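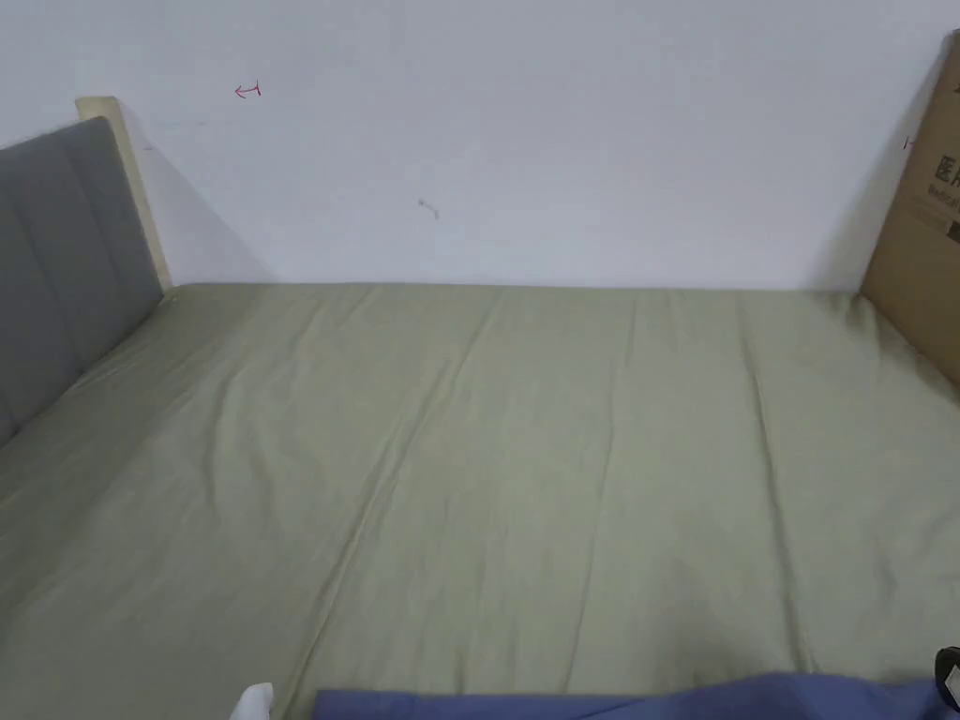

트란스카 러닝클럽 운영팀 / 안전 담당

단체 달리기 사전 안전 점검표 및 의견

점검일: 2023년 3월 12일
점검자: 타르모 아도마이티스
확인: 나스린 니크자드
대상 코스: 베고비치 둑길 왕복, 주자 30명 기준

1. 코스 노면
출발점에서 다리까지: 양호
다리 밑 굴다리: 조치 필요
의견: 굴다리 안쪽 배수구 덮개 하나가 들떠 있음. 밟으면 흔들린다. 구청에 신고했고 접수만 된 상태. 고쳐질 때까지 오른쪽으로 붙어서 한 줄로 통과한다.

2. 자전거 도로와 겹치는 구간
표지: 양호
시야: 보통
의견: 둑길 입구에서 600미터까지는 자전거와 길을 같이 쓴다. 두 줄로 달리다가 앞에서 "자전거" 하고 외치면 뒷사람도 그대로 이어서 외칠 것. 지난번에는 중간에서 끊겼다.

3. 조별 리더
배치: 완료
의견: 선두 조는 소므토추쿠 은워수, 후미는 배리 위트록. 리더는 자기 기록을 재지 않는다. 후미 리더보다 뒤에 주자가 있으면 안 된다. 중간에 빠지는 사람은 반드시 리더에게 말하고 간다. 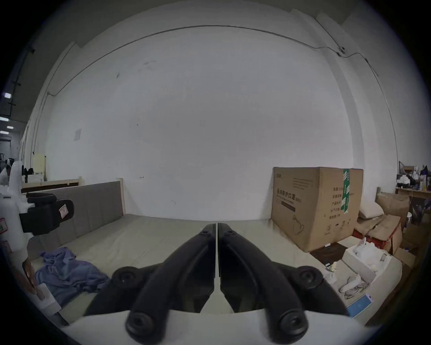 읽는 시간 6분

4. 구급 가방
밴드, 거즈, 탄력 붕대: 양호
냉각 팩: 부족
의견: 냉각 팩이 다 떨어졌다. 4월 행사 전에 채워야 함. 소독액은 유통기한 확인했고 이상 없음. 가방은 후미 리더가 멘다.

5. 급수
급수대 위치: 양호
컵: 양호
의견: 종이컵 1,000개 들이 한 상자가 창고에 그대로 있으니 새로 사지 말 것. 반환점 급수대 탁자는 다리 한쪽 잠금이 헐겁다. 펼친 다음 손으로 눌러 보고 물통을 올린다.

6. 비상 연락
연락처 명단: 조치 필요
의견: 새로 들어온 회원 몇 명의 비상 연락처가 비어 있음. 아바스 모라디가 이번 주 안에 받기로 함. 명단은 인쇄해서 출발점에 한 부, 후미 리더에게 한 부.

7. 복장과 조명
반사 조끼: 양호
헤드랜턴: 보통
의견: 저녁 모임에서는 맨 앞과 맨 뒤가 반드시 랜턴을 켠다. 공용 랜턴 가운데 하나는 접촉 불량이라 따로 빼 두었다. 이어폰은 양쪽 모두 끼고 달리지 않는다.

8. 준비운동 장소
바닥: 양호
의견: 주차장 쪽 말고 잔디 쪽을 쓴다. 차가 후진으로 들어오는 자리와 너무 가깝다는 의견이 두 번 나왔다.

9. 날씨 기준
의견: 천둥소리가 들리면 출발하지 않는다. 이미 달리는 중이면 가까운 조 리더의 판단에 따른다. 취소 공지는 출발 한 시간 전까지 단체방에 올린다.

미해결 항목
굴다리 배수구 덮개 (구청 회신 대기)
냉각 팩 구입 (배리 위트록)
비상 연락처 보완 (아바스 모라디)

추가 의견 (나스린 니크자드)
2번 항목은 리더들이 먼저 지켜야 합니다. 지난 모임 때 선두 조가 세 줄로 퍼져서 뒤 조도 똑같이 따라 했습니다. 출발 전에 조별로 한 번씩 말로 짚어 주세요. 5번 탁자는 수리보다 교체가 나을 것 같으니 다음 회의 때 견적을 가져오겠습니다.

점검표 원본은 창고 문 안쪽 파일에 끼워 둠.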